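3.4 Setting up and looking after the cell

We promised in the introduction to say something about the ordinary business of keeping the Trodby cell running, and we would like to do it properly, as we have read a good many papers (and written one or two ourselves!) in which the hardware gets a single sentence. The cell has two arms, a table and a set of household objects, and Figure 3 shows it at work.

Figure 3. The Trodby cell in use, with the two woven baskets at the back of the table.

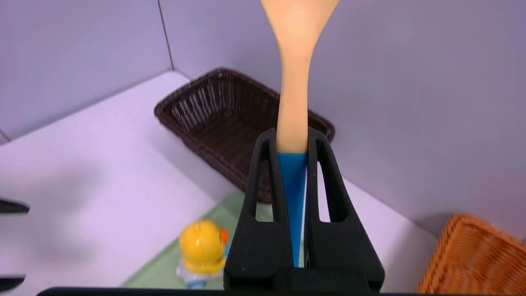
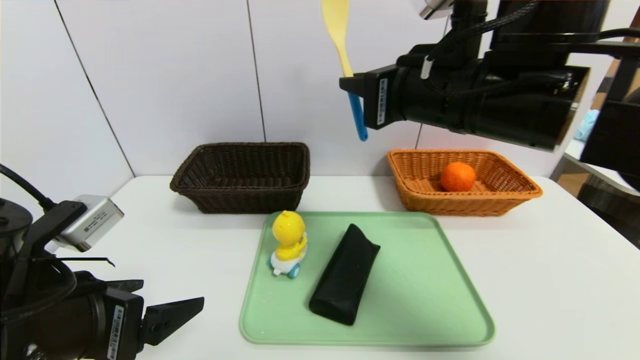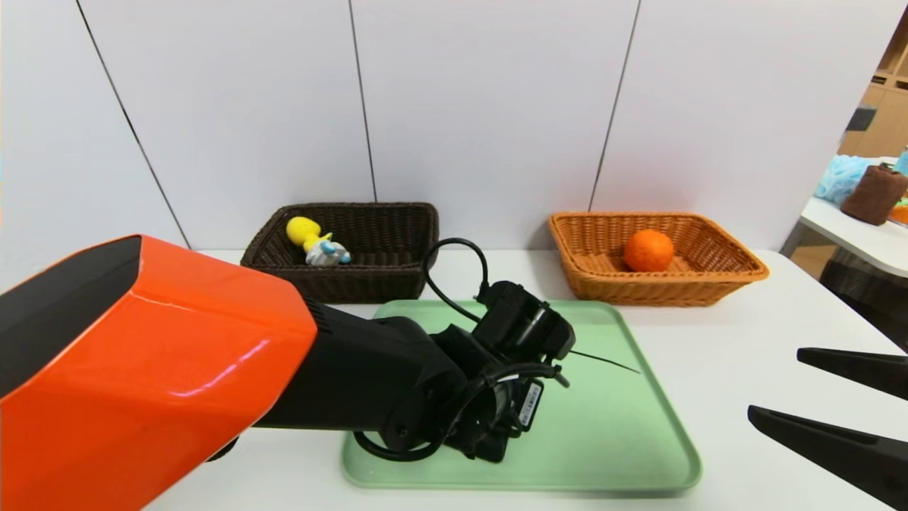 Hardware and upkeep

The arms were installed by Cyril Parsons in the Nuttall building, and the layout has hardly changed from his first drawing. The two baskets go toward the wall, the dark brown one on the left and the orange-tan one on the right, and the objects for the task go wherever the task sheet says. We tried deeper boxes in the first weeks and went back to the baskets fairly quickly, mostly on account of the wrists, which had trouble getting down inside without brushing the sides.

Each arm ends in a two-finger gripper. The fingers are matte black, and the tall slot through the upper part of each one can be seen well in the first image of Figure 3, where a long utensil with a blue lower part is held upright between them. This kind of grasp is harder on the fingers than anything else we do. A spatula is light enough, but it is long, and if it touches something at the far end all of that leverage comes back to a small patch of finger. We learned to check the pads after every block of utensil trials, and we replace both fingers of a gripper together, even when one of them still looks perfectly good. Mixing an old finger with a new one gave us a slightly crooked grasp that took a whole afternoon to track down, and we would be glad to spare someone else the trouble.

A change of fingers goes as follows. The arm is parked with the gripper open and well clear of the table, the power to that side is switched off, and the old pair is unscrewed and put straight into the Akar parts tray so that the screws stay with them. The new pair is fitted loosely, closed by hand until the tips meet, and only then tightened. After that we run the Drornimar check routine, which opens and closes the gripper 60 times without an object and then 6 times on a test block. If the closing position drifts during the routine, we take the fingers off and start over. Trevor Yeoman wrote the routine and also, bless him, the log sheet that goes with it, and the finger changes reported in this section all come from that log. There were 70 of them over the whole study, spread fairly evenly between the two sides.

The cables deserve a paragraph of their own. They run along the outside of the arms, as the second image shows on the upper right, where they lie bundled over the top of the arm holding the spatula. We would have liked to run everything inside, but external cables can be swapped in a few minutes and we were never sorry to have that choice. The price is that they need slack at the wrist, and slack has to go somewhere. In the third image a cable loops up from the wrist toward the back of the table, and another curls by the lower part of the gripper assembly, close to the front edge of the green tray. We measure slack with the wrist turned to both ends of its travel. Too little and the connector takes the strain, too much and the loop starts catching on basket rims. Our advice to anyone building something similar is to leave more than seems sensible at first, move the arm through its longest reach into each basket, and shorten it a little at a time.

The second image also gives a view of the camera module mounted on top of the left arm. Its bracket is the one part we check every morning without exception. A camera that has shifted slightly will go on producing pleasant-looking images all day long, and the first sign of trouble is often a run of near misses at the tray. We put a paint mark across the bracket and the arm on Jun 22, 2019, and a glance at that mark has replaced most of the recalibration we used to do out of worry. Full recalibration is now done whenever the mark is broken, or after any work on the wrist.

Routine cleaning is simple. The table and tray are wiped with a damp cloth at the end of a session, and the baskets are tipped out and brushed, as wicker sheds little bits of fiber that find their way into the finger joints. We lost 106 trials to stoppages of one kind or another, and we kept those trials in the released logs, with the cause written next to each. The longest stoppage came in November, when a wrist connector failed and the spare was found to have the wrong pin layout. We now keep two spares for each side, both tested on the arm before they go into the drawer.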